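Reading Picture Books Aloud: Handout 3

For students on the school placement

Bring this handout to the session along with one picture book you have already read at least twice. Please don't choose a book you loved as a child unless you have read it again recently. Memory changes books a good deal.

1. What the words leave out

A picture book text is short. The one we are using this week, The Lamp at Clotimholm, runs to 664 words, and many are shorter than that. The writer can afford to leave things out where the artist can show them. When you prepare a reading, go through the words on their own first, typed out on plain paper, and mark every place where you would be lost without the pictures. Then go through the pictures on their own and do the same.

In The Lamp at Clotimholm, the text never says that the grandfather has stopped going up to the light. It says only that Ines carries the oil. Most children under seven pick up the rest from the stairs, which get steeper with each spread.

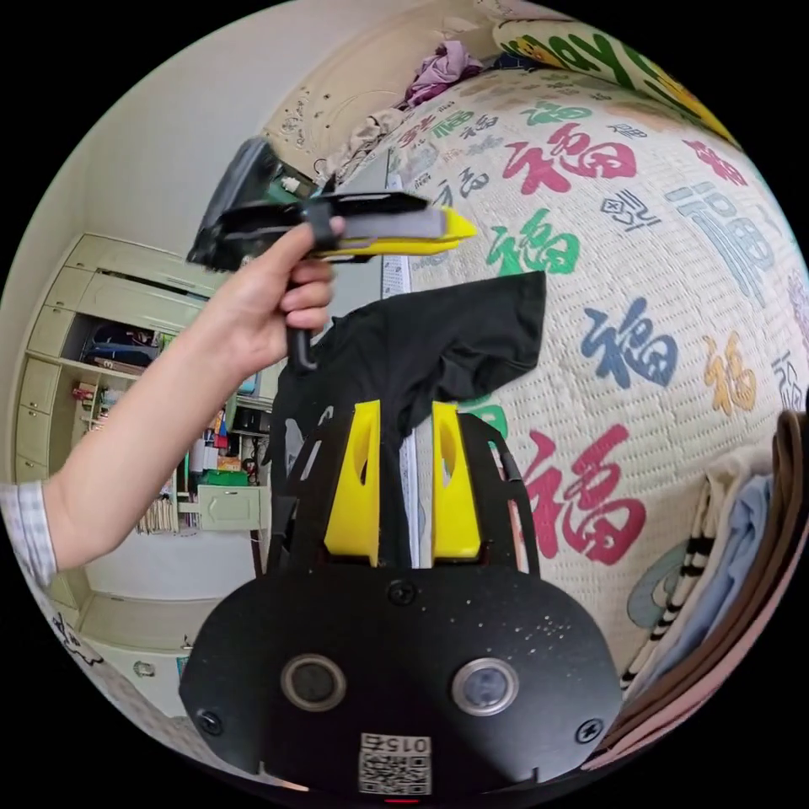

The second thing to mark is who is speaking. In a read-aloud the listener can't see the speech marks. If two characters talk for more than a few lines, you need a small change of pace or pitch between them. It doesn't need to be a funny voice. Students often start with a strong accent on page two and lose it by page nine, and the class notices.

2. The page turn

Writers of picture books plan for the turn. A sentence may stop halfway at the foot of a right-hand page and finish overleaf. Read up to the turn, stop, turn the page, let the class look, and then read on. The common mistake is to carry on talking while the page is moving.

Count the turns in your own book and write beside each one what the listener is waiting to find out. Some turns will have nothing beside them. Leave these blank, as we will use them in the session.
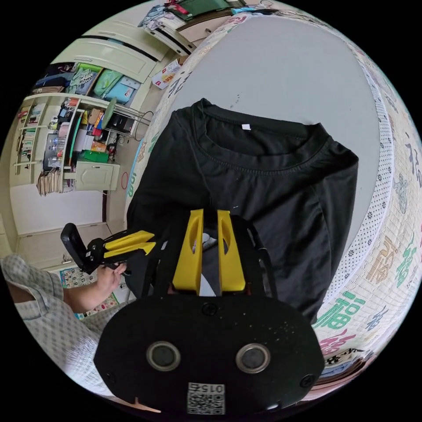 Wedlow, 6th July

Notes from the summer reading, added for this year's group. Henk Aerts read The Lamp at Clotimholm to 50 children in the hall of the infant school. The reading took longer than planned, mostly at the fourth turn, where the boat is missing from its mooring. Several children called out before he had read the line. He waited, took two answers, and then went back to the start of the sentence.

Points raised afterwards:

The back rows could not see the smaller pictures. With a group that size, use a big-format copy or walk the book along the rows after each spread.

The word "wick" was not known. He explained it before he began, and it caused no trouble later.

Questions at the end were about the dog, who appears on one page only. 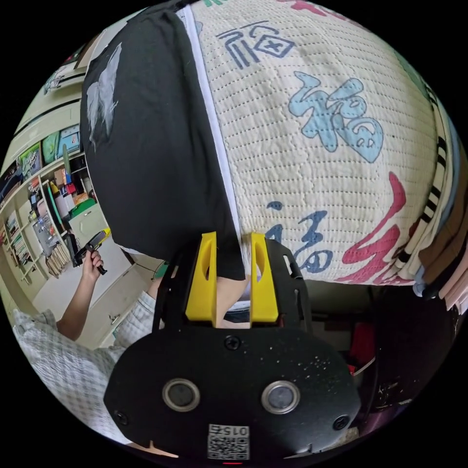
A group of 50 is too large for most purposes and you will not be asked to do this on placement. The points about calling out apply to any size of group. Decide beforehand which turns you are willing to stop at.

3. Comparing two books

For the written task, compare The Lamp at Clotimholm with Stubbs and the Long Wet Field. Both are about a child doing a grown-up's job. The first is told by a narrator who stays outside the story. The second is told by Stubbs himself, who gets several things wrong, and the pictures show the reader what he has missed. Say which is harder to read aloud and give examples from the page.

Write 400 words. Quote briefly. Do not retell either story.

If you can't get hold of Stubbs, you may use The Urkholm Ferry, but tell me first. Copies of all three are on the short loan shelf until the end of August.
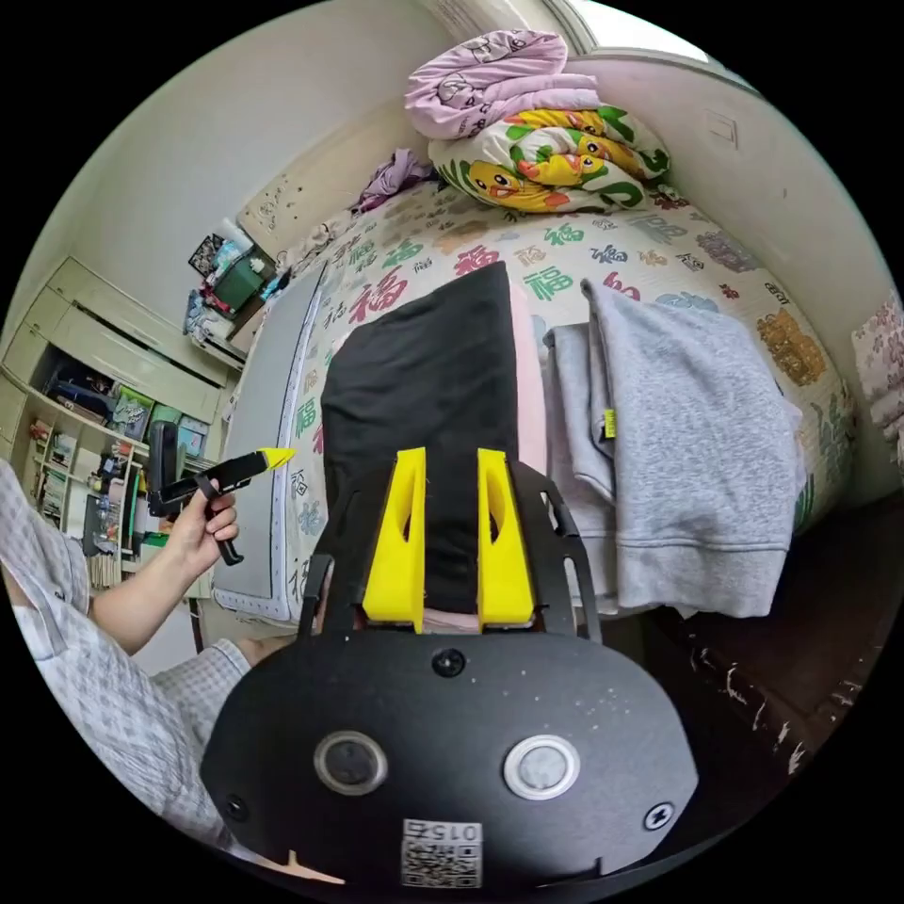
4. Before the session

Read your chosen book aloud once, standing up, to another person.

Time it, including the pauses at the turns.

Bring your typed-out text with the marks on it. Pencil is fine.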